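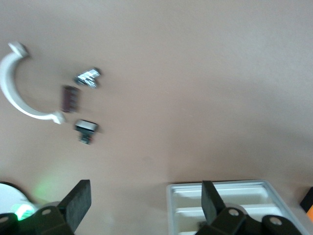 Section 4. Getting the Arm Ready for an Open Day

If you have made it through the first three sections, your Tivton arm is bolted down, powered and happily talking to the Collora software. What follows covers a public demonstration, when people you have never met will be leaning in to get a good look. We like these days very much, and with a quiet half hour beforehand they go along nicely.

Before the doors open

1. Clear the table and wipe it with a dry cloth. Fingerprints are fine, crumbs are not.
2. In Collora, open Speed and choose Visitor. This holds the arm to 30 percent for the whole session, even if somebody bumps the slider.
3. Put down the floor tape, 500 mm out from the farthest point the arm can reach. Do measure from the reach and not from the table edge (we have all done it the other way once).
4. Press the emergency stop, check that the arm will not move, then release it and home the arm again.

CAUTION: Never start a demonstration with the emergency stop out of the operator's reach. If you have to step away to greet someone, pause the program first.

Setting out the parts

5. Choose the parts you want to show and lay them out with plenty of room between them, so that the fingers can come down on either side without brushing a neighbor. 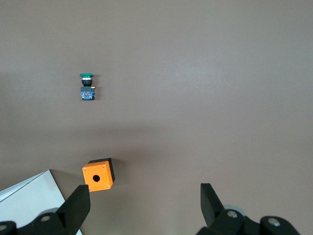 The pushbutton task is the one we suggest for a first open day, and it was the favorite at our Plamville visit last August, especially with the younger guests. People know what a button is, so you can skip the long introduction and go straight to the fun part! Set the switch with the green mushroom cap well away from the orange enclosure, and turn the enclosure so its face with the round hole is easy for your visitors to see.

6. Run the Lodhi pick routine at least 2 times with the tape line empty, and watch the fingers all the way down on each run.
7. Invite your guests up to the tape and begin.

NOTE: If a pick misses, let the arm return home before you reach in to straighten the part. Visitors are usually very patient about this, and it is a good moment to take a question or two.

When the last group has gone, park the arm, switch Speed back to Standard and carry on to Section 5 for shutdown.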